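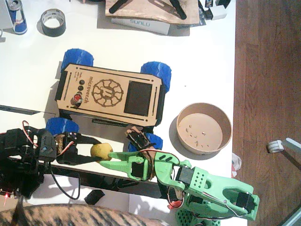

Elogio de la madera grabada

Me gustan las cosas que llevan su nombre escrito encima, y me gustan todavía más si lo llevan quemado en madera. Una pegatina se despega, una serigrafía se borra con el roce; el grabado láser, en cambio, envejece con el objeto. La palabra «microvetch» recorre de lado la placa de este pequeño vehículo y, junto a ella, el logotipo redondo con sus radios parece el sello de una imprenta antigua. ¡Qué alegría ver letras así en algo con ruedas!

Y qué ruedas: azules, con el dibujo bien marcado, contra la madera clara y los paneles negros de los lados. Yo pasé 13 años en Vatia dibujando carcasas grises – todas correctas, todas olvidables – y habría dado lo que fuera por que me dejaran poner un azul así.

Elspeth Rankin, con quien discuto de esto desde octubre, sostiene que la madera en un aparato es nostalgia. No lo creo. Una tapa con muescas en las esquinas y ranuras finas a lo largo de los bordes largos enseña cómo se ha cortado, y eso invita a cortar otra. También me convence que el botón rojo vaya aparte, sobre su mancha oscura, debajo de los tres negros: se entiende sin manual.

Pido más objetos de este tipo en las mesas, en las aulas, en las estanterías de casa. Con vetas, con letras y con color.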